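Home & Habits | Opinion

Search this site... Go

The Porch Is a Perfectly Good Place to Do the Laundry

By Yupin Rojanasak

My sister-in-law Siriporn sent me a newspaper supplement last month with a whole spread on laundry rooms. There were deep sinks in them, and folding counters at hip height, and one had a rail that came down from the ceiling on a pulley (I will admit I looked at the pulley for a long time). She had written "for when you move!" across the top in pen. I love her dearly, and I have no plans to move, and I have been arguing with that supplement in my head ever since, usually while standing on the porch with an armful of small socks.

I want to say a word for doing the washing where the family is. For us, as for a great many households on our street, that means the tiled bit between the front door and the gate, where the bikes live and the sandals get kicked off. It is a traffic jam by four in the afternoon. You step around a training wheel to reach the pegs, and there is always one shoe whose partner has gone visiting. But it's also the brightest part of the house, the tiles don't mind a drip, and you can hear what everyone is up to.

My mother did hers in a back room with a door that shut, and what I remember is the door. She would disappear for most of a morning and come out with everything folded into squares. I never learned how she did it. My own children know exactly how it's done, since they have to climb past it to get to their bikes, and the younger one will hand me things out of the bucket for as long as three minutes together if I'm not too particular about the order.

About that bucket. We own a proper hamper, a Driker with a lid and a canvas lining, and it stands upstairs full of extra pillows. A plastic bucket can be carried in one hand and rinsed out afterward. Put it up on a child's chair and you've saved yourself the bending, which at my age is worth more than any pulley. The chair went out to the porch one September because it had been outgrown at the table, and it has been in daily service from that time on. I would not trade it for a counter.

Tùng Lâm, who lives across from us and has strong views on hallways, tells me that clothes and shoes should never share a floor. He has a point, and I try to keep the clean things up off the tiles. Where he and I part is on the tidying beforehand. He clears his whole entry before he starts a load. If I waited for the bikes to be put away, we would all be wearing last week's shirts.

So spend your money on a new laundry room if you have it, and I hope you get the pulley. The rest of us can put the bucket on the little chair and get on with it.

Filed under: washing day, small houses, family life

Contact the editor | © 2021 Home & Habits | Back to top
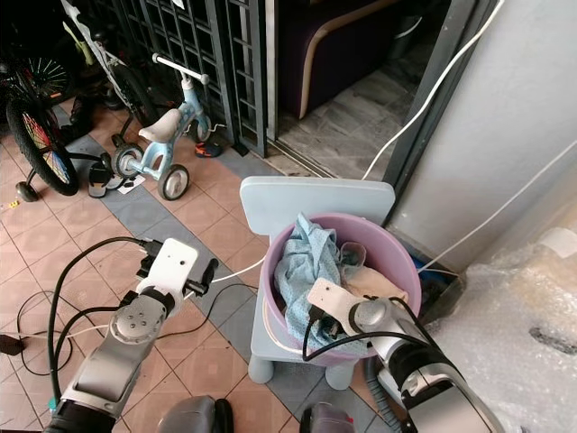 Issue 374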